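# How to budget for a two-arm bench without lying to yourself

The first budget I wrote for a pair of robot arms had one line for the arms and one line called "misc." By the time everything was bolted down, misc had eaten a bigger lunch than I had. What follows is the method I use now. It is slower and the totals are uglier, but I get fewer phone calls.

## 1. Write the task down before you open a catalog

One sentence, with the objects in it. Ours was "pick up the toy rod or the net, get the fish out of the tray, put them somewhere else." Silly, yes. It also decided half the shopping list, because thin handles, slick plastic and water each rule things out. If your sentence contains the word "various," go back and try again.

## 2. Price the fingers separately

Vendors love to quote an arm with "gripper included." Ask what the pads are made of, what a spare set costs, and how long a spare set takes to arrive. Serelis quoted us 21 days for pads, which is a long time to look at an arm that can't hold anything.
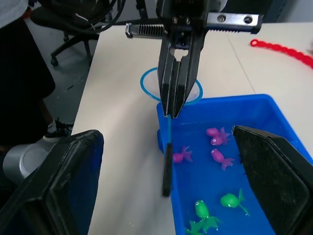 Pads wear. Put two spare sets per gripper in the first order, while the salesperson still likes you. Adding them later means a second shipping charge and, in our case, a second round of forms with Marsden, who handle our purchasing and fear nothing except a supplementary request.

Ask about the mount too. If you plan to change fingers between tasks, time someone doing it with the tools you own. A cheap gripper that takes half an afternoon to refit has a price, and it turns up in payroll.

## 3. Budget the table

People will spend a month comparing arms and then set them on whatever was in the hallway. Measure the reach of both arms, add room for the props, and add more room for the people, who will want somewhere to sit and somewhere to put a laptop. Then buy the second table. You will end up with one anyway, so it may as well be the right height.

Cables go in this section. Whatever length you worked out, buy the next one up.

## 4. Give the cheap stuff its own line

Props are embarrassing to put in a capital request, so they tend to get left out and paid for by whoever was nearest the toy store. Ours went onto a sheet kept by Eylül Çetinkaya, and after one quarter it came to over 1,266 dollars. Trays, buckets, nets, jugs, fish. So many fish.

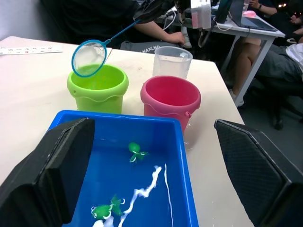 If water is involved, add these:

- towels, more than seems dignified
- a power strip that lives well off the floor
- covers or sleeves for any joint that works near the tray
- duplicates of every prop, same color, bought at the same time

Check the warranty as well. The Zisberg contract had a paragraph on liquids that I read on the day it became relevant. Read yours in January, or whenever your budget year starts, with a cup of coffee held at a safe distance.

## 5. Count hours, then double the setup

Running time is easy to estimate. Resetting is where the money goes: fishing things out, refilling, putting everything back where it started. Have someone do ten resets with a stopwatch before you promise anybody a schedule. We log ours in Mimar, but a pencil works and never needs an update.

## 6. Rename "misc"

Call it "contingency," give it a percentage, and write next to it who is allowed to spend it. Ours is 15 percent. Marsden asked for ten, and we met at 15 after I showed them the fish receipts.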